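Has anyone finished Nerholm?

tealeafreader
30 August 2022
I put my name down for this in January and my hold finally came through last week. Every list I looked at had it near the top. I'm on page 89 and so far a man has inherited a ferry and thought about it. Does it pick up or should I send it back to the next poor soul in the queue?

Jetard
It picks up when the sister arrives. Chapter 8, I think. I loved it, for what it's worth, and I cried on the bus.

tealeafreader
Chapter 8 is a fair way off. I've got 18 days left on the loan and no renewals because of the waiting list.

mrs_rudd
Waiting lists tell you what got reviewed and that's all they tell you. I've been burned by three of these big quiet novels in a row. They all have the same grey cover and somebody's estranged brother in them.

Jetard
There's no brother in Nerholm. Have you read it?

mrs_rudd
I read the first bit in the shop. It was enough.

Jetard
Then I don't see how you can have a view on it.

Yiran Shen
I've read the whole thing and I'm mostly with mrs_rudd. The sister is the best character by miles, but the author drops her again as soon as the ferry gets sold, and then it's back to weather. My book club split down the middle. The ones who liked it kept saying "atmosphere", and when I asked for a favourite scene they went a bit vague.

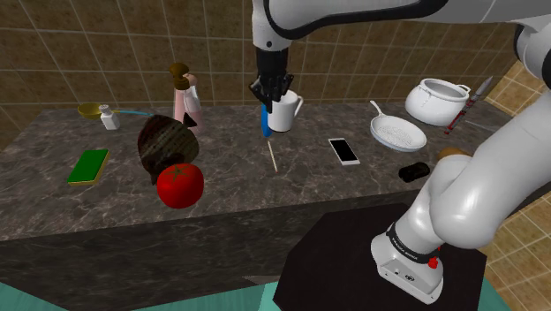 I'd also question the blurb calling it a mystery. There's a missing logbook, sure, but you'll guess where it is long before anyone in the book thinks to look. If you want the same sort of setting with an actual plot, try The Mornitz Letters. It's shorter and my branch had it on the shelf with no wait.

Jetard
Mornitz is fine but the ending is a cheat.

Yiran Shen
At least it has one.

tealeafreader
OK, I'll give it until the sister turns up. If she isn't as good as you both reckon, it's going in the returns chute. Is Mornitz the one with the dentist?

mrs_rudd
No, that's the sequel. Skip the sequel.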